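4.2 Unpacking, Setup and the First Week

We use cookies to improve your reading experience. By continuing to browse you accept our cookie policy. [Accept] [Manage preferences]

The Plolla kit is sold by Loureiro as a complete bench-top manipulation package: two-finger grippers, controller, calibration software and a library of pretrained household skills. The brochure promises "productive work on the day of delivery." We took this claim as our first hypothesis, and it did not survive the afternoon. The controller shipped with a power lead for another continent, and the quick-start guide opens at step 4. Teresa Kinsella, working from the Dadley bench, reconstructed steps 1 to 3 from the error messages.

Once running, the kit was better behaved than its paperwork. Calibration finished without complaint, and the skill library loaded on the second try. We restricted the evaluation to the tableware skills, the part of the library the vendor is proudest of and the part most buyers will try first. Each trial asked the system to pick up one named bowl and set it down inside a marked region. Bowls were named by color, in plain typed English, with no hints about position. We ran 3,136 trials over the loan period, split between the Sokthorpe and Dadley benches, and kept the vendor's default grip force throughout — partly for fairness, partly from fear of the settings menu.

Overall success was 91 percent. The vendor's figure for the same skill is 100, measured under conditions it describes only as "typical." Most of our failures were failures of naming. Asked for "the pink bowl" when 2 candidates were present, the software never asked which one was meant. It chose, with great confidence, and logged the outcome as a success. We scored these trials by the operator's written intent, a stricter rule than the vendor's and, we would argue, the one a customer has in mind. Figure 3 shows bowls of the type used, with the gripper fingers over the table.

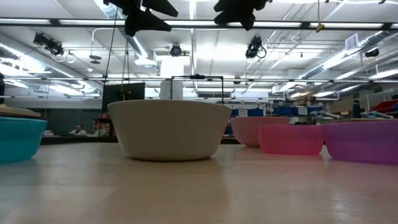

Figure 3. Plastic bowls on the bench, including two close shades of pink at right.

Kinsella objected to our scoring when she read the draft. A person told to fetch the pink bowl would also just grab one, she wrote, and we would hardly send the person back to the manufacturer. She suggested reporting both scores and letting readers decide what they are paying for. We have adopted the suggestion in the supplementary tables, where the kit looks better and the wording of our instructions looks worse.

Support requests were answered politely and at length. The replacement power lead arrived in March, after the kit had gone back.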